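The visitor badge said 3/17/24 in Ye-seo Cho's own handwriting, because the girl at the Tivside front desk had run out of printed ones and handed her a marker instead, and Ye-seo, who had been a schoolteacher for most of her life, could not write a date any way but carefully. She pinned it to her good coat and followed the arrows down the hall.

She had come to Stukstead on the early bus, 11 stops with a bag of tangerines on her lap, to see what her old student did for a living. Hefin Ruddock had tried to explain it over the phone in January, and she had said "how wonderful" in all the right places and understood very little. Then came the open day, and a postcard with *please come, I'll save you a chair* on the back. He had saved her a chair. It was a kitchen chair with a cushion tied to it, set right up by the table, and she was so touched that she had to look into her handbag for a while.

"This is Grindik," said Hefin, and for a moment she put out her hand to shake before she saw that he meant the arm.

It was a handsome thing, she decided, red as a fire engine and a good deal shinier. There was a green cloth on the table, just like the one she used to put out for parents' night, and on it a big wire tray piled with what looked like the bottom of every toy chest she had ever emptied. A tiger. A soccer ball. A sponge made like a piece of cheese. Squashed cans, which she felt somebody ought to have thrown out.

"It picks something up and puts it through a hole," said Hefin. He had gone pink around the ears, just as he used to when he was called up to the board. "I know it doesn't sound like much."

"Hefin," she said, "I taught first grade for years. I know exactly how much that is."

So he laughed, and stopped apologizing, and nodded to his friend Moffat at the keyboard, and the arm swung over with a scrap of bright cloth in its fingers.

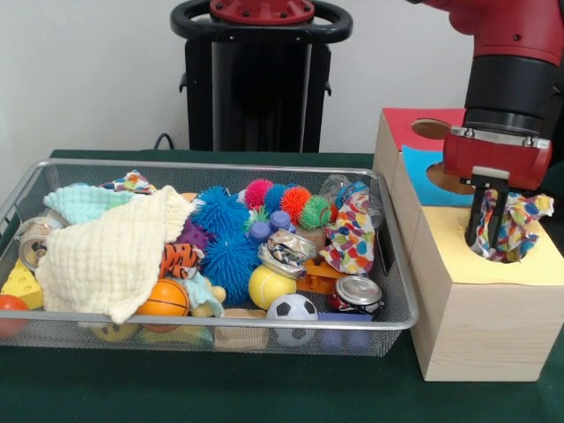
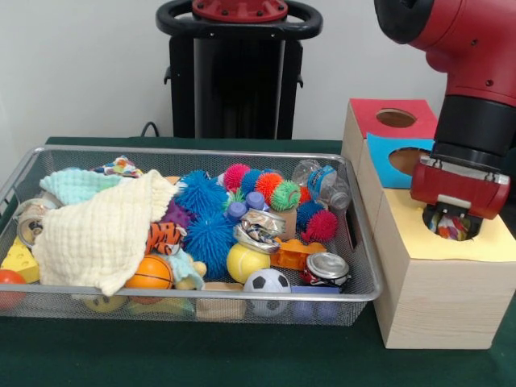

*Grindik with a cloth at the yellow hole, Tivside open day.*

Ye-seo leaned forward until the cushion strings creaked. She had expected to think of factories, or of those movies her brother liked where everything ends badly. What came to her was a small boy at the back table by the radiator, the winter the heating failed, trying to get his scarf into the sleeve of his coat so that he wouldn't lose it on the way home. He had used one finger and then two. He had stuck out his tongue. It had taken up most of recess, and she had stood in the doorway with her tea going cold and let him get on with it.

"Cloth is the worst," Hefin was saying. "A ball stays a ball. Cloth is a different shape every time you look at it. We did 174 tries last week, Moffat and me, and I dreamed about dish towels."

"Do you remember your scarf?" she said.

He didn't, of course. They never do remember the things you keep for them. But he pulled over a stool and asked her to tell it, and she told it the long way, with the radiator and the tea and what the principal had said, while a family with two boys came in behind them and the younger one asked, very loudly, whether the tiger was next.

"Could be," said Moffat. "You want to ask it?"

The boy thought that over. Then he walked up beside Ye-seo's chair, put his hands behind his back as if he were in a museum, and said, "Tiger, please."

Ye-seo gave him a tangerine for saying please, and passed the bag along to the others.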